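Gremimgate Makers Forum > Builds > Floor tidying gripper, padding question 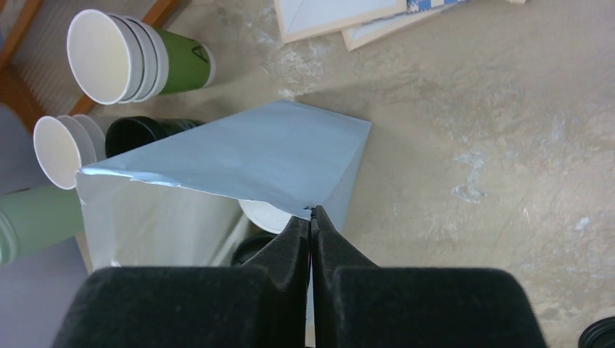 Replies (newest last)

trernell_shed wrote:
So this is where I've got to on the workshop floor. It has the blue sheet by the fold, paper cups everywhere. The fingers are padded in matte black and they meet at the tips. Cups I can manage, but folded paper is driving me up the wall! Would you go softer on the pads or thinner at the tips?

mrema2 wrote:
Thinner. You've already got a sliver of light below the pinch, so all the grip is right at the ends. I'd leave the padding alone.

soldersplash wrote:
Disagree with mrema2. I ran mine for 366 cycles with narrow tips and it creased every sheet I gave it. Softer pads, bigger contact patch.

mrema2 wrote:
Creased what though? Printer paper? His looks a bit see-through on the lower flap, different stuff altogether.

trernell_shed wrote:
Fair point, it's slippery. I'm on the Justen controller if that matters - closing force is set to 1000 and I've no idea what the units are.

soldersplash wrote:
Halve it before you buy any foam.

trernell_shed wrote:
Will try that on 23 August 2025 when I've got the shed to myself.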